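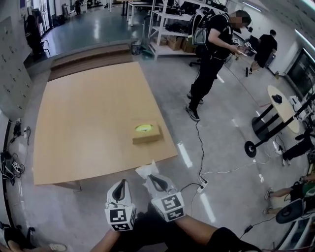 by Mohsin Ghauri
Filed under: Mapping, Trips | September

So I finally went to the Trosard open day. If you've been reading this blog for a while you know I've been whining about missing it every single time, and this year I had the money for the train and no excuse, so off I went with a backpack full of sandwiches and a USB stick of my own maps in case anyone wanted to play them (more on that later, oh man).

For anyone who wandered in from a search engine: Trosard is the group behind Urncombe, the big co-op campaign mod with the flooded town. They started as a bunch of people trading maps on a forum, and now they have an office. A real one, with a door buzzer! It's on the second floor over a tile shop and I walked past it twice.

Doors opened at 10 in the morning and the first thing was a talk by Aurelio Lorente, who does most of the lighting. I was expecting a slideshow of pretty shots. What we got was a live session in the editor where he took the Urncombe harbor map and switched off every light one at a time until the whole thing was black, then built it back up while people yelled questions. He crashed the editor twice and just kept talking through the reload. The man is unflappable. My biggest takeaway was how few lights there are in the chapel. I'd always figured it was stuffed with them, and it's 2 real ones and a skybox doing most of the heavy lifting. I went home and deleted a pile of lights from my own chapel, which looks better already and compiles in a third of the time.

Somebody asked how big the harbor was when they started and he pulled up the first version. Wow. It's a gray box with a ramp in it! The ramp is still there, by the way. It's under the fish market stairs. I have run up those stairs probably a thousand times.

After that we got split up and I landed in the playtest group, which I was hoping for. They've got a new map called Tirnodow that isn't in any release yet, and we were allowed to play it start to finish as long as we didn't take screenshots. So no screenshots, sorry! I can talk about it though, I checked. It's a hill village, very vertical, with a cable car that you have to keep fixing while stuff comes at you from both sides. The car is great. The bit before the car is too long, and I wrote that on my feedback sheet, and then the guy next to me leaned over and said he'd written the same thing. There's a maze of sheds and I got lost in it so badly that my team finished the section without me. I could hear them on the headset having a lovely time.

Feedback sheets, since a few of you run your own tests and asked me to look out for this: one page, both sides, with a little printed overhead view of the map where you mark an X every place you got stuck. That's it. Then they lay all of them on top of one another over a lamp and look for the dark clumps. They've gone through 80 sheets on Tirnodow so far. The shed maze is a solid blob of ink, so I feel less dumb.

Lunch was pizza. They ran out. Sandwiches vindicated.

In the afternoon there was a Q&A about what's next, and I'll just dump my notes:

Urncombe gets one more patch, mostly doors. There was a lot of clapping for the doors.

Tirnodow comes out when it comes out. No date, and they got a bit prickly about being asked for one.

The custom editor tools, the set they call Shaikh, will be released with the source. I nearly fell off my chair. The rope tool alone would save me weeks. You draw a line between two points and it hangs the rope, picks the sag and clips it to the nearest bracket. I make my ropes out of 40 little brushes like a caveman.

No, they're not remaking the old deathmatch pack. Stop asking (me too, I asked).

Now, my USB stick. At the end there was an open hour where you could put your own map on one of the machines, and I chickened out until there were only a few minutes left. Then I went for it and loaded the lighthouse. Aurelio walked over, played it for a bit, got up onto the roof in a way I didn't know was possible, jumped off the edge and fell out of the world. He was super nice about it. He said the stairwell was good and that I should put a clip brush along the gutter, so that's my evening sorted.

Tickets were capped at 100 and I'd guess they could have sold more, given the line at the buzzer. If they do it again, go early, bring food, and bring a map even if it's half broken. I'm putting up the fixed lighthouse once I've sealed that roof, and I'll post the rope stuff separately whenever the tools are out.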